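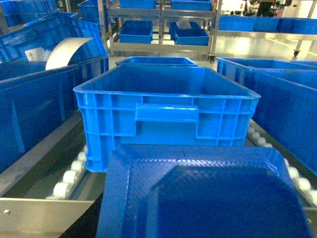

**August, 14:30. Crate stock for the Gusberg line**

Sorting the returns from Flurnen before the label trial. The Perker crates and the older Hajdu ones nest badly when mixed: the Hajdu lip is 3 mm wider and the stack starts to lean by the fifth crate. Mixed stacks are therefore split at the bench and each type goes back to its own pallet. Only empties go on the rollers, open side up, with the ribbed wall and its recessed handle at the near end. The twin rows of small white rollers carry the base on two narrow strips, so any bow in the floor of the crate shows up as a rock when one corner is pressed. Pressed all four corners on every crate. Limit for rocking is 5 mm, same as last time.

Batch of 50 checked. Result:

- 3 rejected, all for bowed floors, all Hajdu
- 5 set aside for washing (label glue on the end wall)
- rest passed and restacked

Glue residue: warm water did nothing useful. Citrus cleaner left on for 30 minutes lifted it with a plastic scraper. Do not use the steel one, it scores the wall and the next label sticks even harder in the scratches.

Liners: the offcuts keep their curl from the roll. Reverse-rolling overnight helps a little. Flat sheets would cost more but save the fiddling, so I will ask for a price with the next order. Liner goes in after the label, otherwise the top edge covers the bottom of the label and the scanner misses it.

Side rails wiped down, rollers spun by hand. Two on the right-hand row were stiff, freed with dry PTFE spray. No oil on these, it picks up dust and then marks the crate bases.

Still open:

- reject threshold for chipped lips (none written down so far)
- whether Flurnen can separate the two types before sending
- spare rollers, stock box is down to 3

16:10. Passed crates moved to the Gusberg bay. Rejects by the back door, tied with red tape.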